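# Melis (simulation cell)

**Melis** is a simulated work cell for two-armed robots, used to practice opening doors, cabinets and hatches before any real hardware gets near one. It was started by Teodor Sowa and Manee Hemmin at Drikix and is now looked after by a small group there. The name covers both the virtual yard the robot works in and the setup routine that gets it ready for a run. The routine is the part people tend to get excited about, and rightly so!

## Background

Drikix first tested door opening on a physical rig known as Gutden. Every slip of the gripper meant a bent handle or a trip to the parts shelf, and a full day's work might give only a handful of usable attempts. Sowa proposed moving the early tuning into simulation, and Hemmin built the first yard over a winter. The current layout dates from March of the following year.

## Setup

A Melis session begins with the robot model, never with the yard. The operator loads the arms, checks that each joint moves the right way, and zeroes both grippers. Left and right must be zeroed separately. Skipping this was a common mistake in early versions and gave a wonderfully strange result: one hand would close while the other crept open.

Next comes the scale check. Doors and handles are drawn in one tool and the robot in another, and a unit mismatch can leave a handle too thick for any gripper to hold. Ketsara Ongart wrote a short script, Brurance, that closes each gripper on a test bar and reports the gap. It takes 30 seconds and has saved the team many wasted evenings.

Only then is the yard loaded. The robot is placed facing the work, the hinges are given their stiffness, and the operator runs 2 slow reaches with each arm, stopping short of contact.

## Upkeep

Simulated machines do not wear out, but they do drift as files are edited. Contact settings are the usual trouble spot. If the friction on a handle is too low, the fingers slide off; too high, and they stick to it like glue. The group keeps a baseline of 64 saved reaches and replays them after every change. Osvaldo Bragança, who maintains the baseline, allows no more than 3 mismatches before the change is rolled back.

Surfaces need care as well. Where two of them share the same space, the renderer can flicker between them, and a vision model may learn the flicker as if it were a real feature.

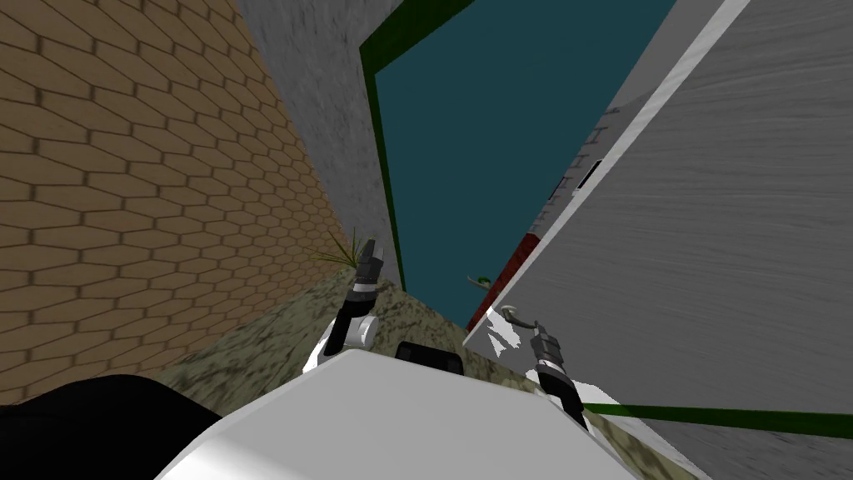

### Reach and approach

The yard has brick and concrete walls, a teal panel in a dark green border, and a gray wood-grain panel with a silver curved handle. The right arm is extended toward that handle. An approach of this kind is a delight to tune: the wrist angle matters far more than the speed, and small changes to it can be replayed at once.

Doğukan Aydoğan added the present approach settings, which store a separate wrist angle for each handle. Operators may adjust the angle by hand, but must save it under a new name.

## See also

- Gutden (test rig)
- Brurance (script)
- Contact settings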